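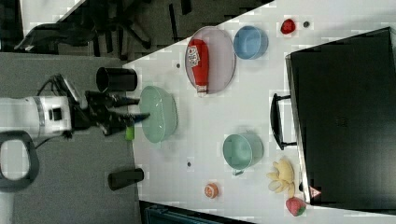
Our group's project this term asks how a robot arm decides where to put its fingers, and in October we got to see one doing it at close range. The open day was at the Sturkby lab in Fenville, a long coach ride from Pernonley but worth every minute! I had expected a huge orange thing in a cage, like the ones in car factories, and what we met was a white arm with two long black fingers, working at a table set out like a play kitchen. There was a ketchup bottle lying on a plate, a green colander and plastic strawberries, the sort of stuff my little cousin has at home. Cayetano Moya, who showed us round, told us that kitchen things are good practice because they come in so many awkward shapes.

Last updated: October
Print this page | E-mail this page

What we wanted to find out

Before the visit we wrote down three questions. How does the arm know what it is looking at? What happens when it gets it wrong? And how much practice does it need before anyone trusts it with a new job? Hicham Younis kept the notes and I did the sketches (mine are in the folder at the back, sorry about the smudges).

The first question took up most of the morning. We learned that the arm uses more than one camera, and that one of them rides along near the gripper, so the view changes every time the arm moves. Hicham asked if that made it dizzy, which got a laugh, but it is a fair question, as the program has to keep working out where everything has gone.
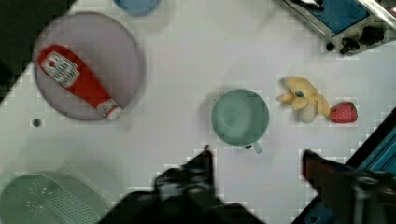 The second question was my favourite. Cayetano said a failed try is kept and labelled, and the team goes back over it later to see where the fingers should have been. In the set of tries they had finished before our visit there were 1153 in total, and 841 of them were good ones. We worked out the percentage on the coach home and it came to nearly 73, which I thought was brilliant for a machine that has never eaten a meal.

For the third question we did a small test of our own back at school, using the grabber from the Abou Zeid kit. Each of us had 100 goes at lifting a rubber and putting it in a cup. I managed 93, but I have had hands for fourteen years, and I got worse when Hicham made me shut one eye.

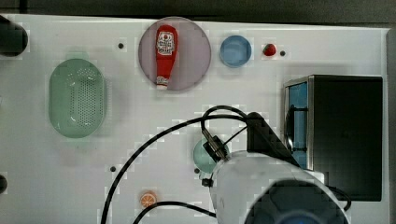

Why does a robot need so many tries at the same job?

Small changes in where a thing lies or which way it points can spoil a grip, so it has to practise with lots of different starting positions.

Next term we want to repeat our test with softer objects and a second camera, if the school will lend us one.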